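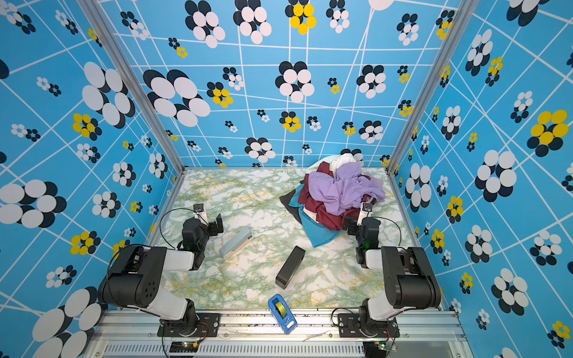 How do you choose a hand for a robot?

Your hand can do a lot of jobs. It can pick up a pea, hold a football, turn a tap and pull on a sock. Robot hands are not nearly as clever. Most of them are good at a few things and bad at many others, so the people who build robots have to try out different hands to see which one suits the job.

A robot's hand is usually called a gripper. The simplest kind has two fingers that open and close, like kitchen tongs. The part that joins it to the arm is called the wrist, the same as yours.

Hard things and soft things

Try this at your desk. Pick up an eraser using only your thumb and one finger. Easy. Now put a jumper on the desk in a messy heap and try to pick up just one sleeve. You will probably have to pinch it, and you may get more jumper than you wanted.

Robots find clothes hard too. A box keeps its shape when you squeeze it. Cloth folds and slides, and it looks different every time you drop it. When clothes are in a pile, it is hard to tell where one stops and the next one starts.

That is why clothes are useful for testing. Nia Maddocks tests grippers at a workshop called Callwood. She puts out a pile of clothes in different colours, then adds a few harder objects, such as a small case or a tape dispenser. A gripper that can lift the case might not be able to lift a shirt.

Making the test fair

You may have done a fair test at school. You change one thing and keep everything else the same. Testers do this with grippers.

If Nia wants to compare fingertips, she keeps the same arm, the same objects and the same lights. Only the fingertips change. She calls the first set Storkby and the second set Grorkau, so that nobody mixes them up in the notes. Each set gets 50 tries at picking up a piece of cloth. Every try is written down, even the bad ones.

A try can go wrong in different ways. The fingers might close on nothing. They might grab two pieces at once, or lift one and drop it. Nia writes down which of these happened, so she knows what to fix.

Why use two arms?

Think about folding a towel. You hold one corner in each hand. With one hand behind your back it takes much longer, and the towel ends up crooked.

Two robot arms can share a job in the same way. One can hold a shirt still while the other finds the collar. But the arms must not bump into each other. A computer called a controller tells each arm where to go and how fast. It has to keep track of both arms all the time.

Try it yourself

You will need a friend, two pairs of kitchen tongs and 8 socks in a pile. Use one pair of tongs with the tips bare. Wrap a rubber band around each tip of the other pair. Take turns moving the socks to a bowl, one at a time, and have your friend time you.

Which tongs were faster? Which dropped more socks? Now swap the socks for pencils and do it again. Write down both results – they may not be the same.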